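Slide 5: Bin geometry

Start with the walls. Most returns totes at Okberg are straight-sided, and items that land against a straight wall stay there. A sloping wall moves small items back toward the floor of the bin. Mention that the slope costs floor area. Give the Lanidari trial as the comparison: 20 bins, filled from the same chute, checked every morning through September.

Pause here for the slide.

Surface next. Gray paint, dark on the sides. Pale cartons read well against it; black polybags do not. Say this before someone asks.

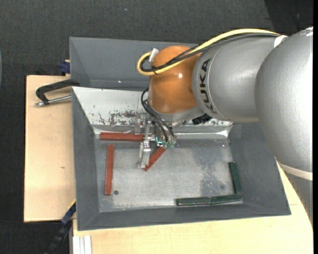 Slide 6: What the bin stands on

Wooden boards under the bin at Okberg. Kristiansen specified steel rails and we went back to boards after the first month. Boards are cheap, can be planed or shimmed, and keep the base off the concrete.

Check level at all corners after each bin change. Tolerance is 5 mm across the long side.

Slide 7: Fill level

Do not quote the Zulla figure of 2000 items per shift without the condition attached: bins no more than half full. Above that, items bridge between the walls and the slope stops helping. With full bins the count was about 1000.

If time is short, skip to the cost table.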